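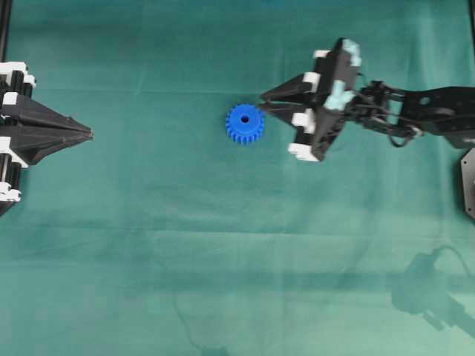
By Nora Haldane

The first thing a visitor to the Jestodside robotics club notices is how little appears to be going on. Two robot arms, one blue gear, a green cloth. A parent who has driven across town expecting something on the order of a car factory will look at the gear, then at the arms, then at the teenagers staring at a laptop, and ask when it starts. It started an hour ago.

I have been one of the adults in that room for 3 years, and I've come to think the gear is the best homework assignment in the county. It goes on a peg. A toddler can manage it between bites of a cracker. Our students, several of whom can do calculus, have been working at it since the leaves came down, and I would like to make the case for letting them go on.

The case needs making because the club is under some pressure to be more exciting. The Jerkaseck Challenge, which most of the schools near us enter, has a points system, a smoke machine and an announcer. Robots there throw things. They climb things. In April they will do it in the Carnegie gym in front of 500 people, and a good many of those robots will be driven from start to finish by a kid with a game controller. I have nothing against this. I like smoke. But a student can go all the way to the podium at Jerkaseck without once having to ask how a machine knows where anything is, and that happens to be the question I'd want a seventeen-year-old to lose sleep over.

A gear on a cloth makes you ask it right away. Where is the gear? On the cloth, says the student. Where on the cloth? There, says the student, pointing, and discovers that pointing is not a file format. Then somebody bumps the table. Then the cloth picks up a new wrinkle. Then the afternoon sun comes around the corner of the building and "blue" becomes a matter of opinion. By the end of the session the student has a new respect for her own hand, which has been doing all of this for free.

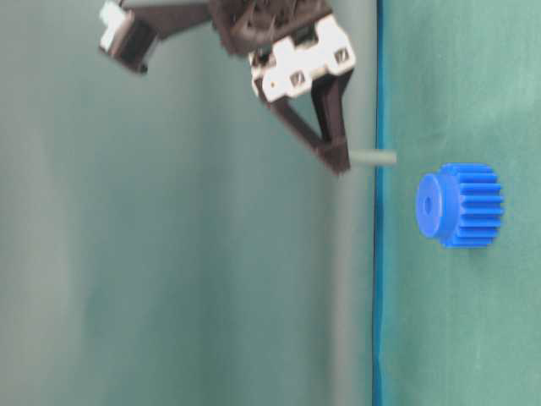
Fingers at the peg, gear still on the cloth.

I'm told this sort of thing doesn't recruit well. Last fall we set up a table at the activities fair next to the drone people, and I watched a freshman give our arm a full minute of his life while it traveled the width of a dinner plate. He said, "Is it broken?" It was a fair question and we didn't have the answer at the time. He went to look at the drones. One of his friends stayed, though, and asked why it had stopped where it stopped, and she is now the person who yells at the rest of us about calibration.

The other complaint comes from the budget side, and it's harder to wave off. The school would like to know what it gets. The drone people can show a video. The Jerkaseck team can show a trophy, which lives in a glass case by the front office and has a little gold robot on top with better posture than any robot I've ever met. We can show a notebook with 1,000 attempts in it, the great majority marked with an N. I brought this notebook to a meeting once. It was passed around the table with the sort of care people take with someone else's baby.

But read the thing. Early on, the entries say "N, missed." That's all: missed, missed, missed, for pages, in the handwriting of bored people. Somewhere past the middle they begin to say things like "N, came in low on the left, see if the cloth was folded" and "N, grip fine, angle wrong, my fault." You can watch a group of kids turn from people who want it to work into people who want to know why it doesn't. I've sat through whole semesters of science class that never got there, and I was teaching some of them. 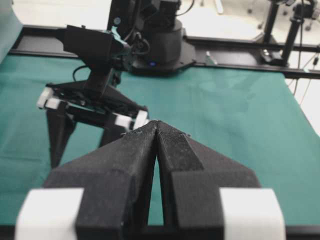 4 min read

There is a practical objection I take more seriously than the others, and it comes from the students. They want to know if any of it is useful. Grindau, the parts plant out past the river, gives a tour each spring, and our kids came back from it a little crushed, having seen a line that puts lids on 60 jars in the time we need to find one gear. I told them the line had been built by adults who were paid, and that if you moved the jars over by an inch it would probably go on putting lids on nothing until lunch. This cheered them up more than it should have.

What I'd ask of the school is modest. Leave the club its table. Let the green cloth stay down overnight so we don't have to spend the first part of every meeting arguing over where it went. Don't make us enter anything. If a bigger room comes free, give it to the drones, who need the ceiling.

And if you come by to visit, come around four and bring something to read. The gear may or may not get onto the peg while you're there. The students will be glad to tell you why it didn't, at length, with the notebook open.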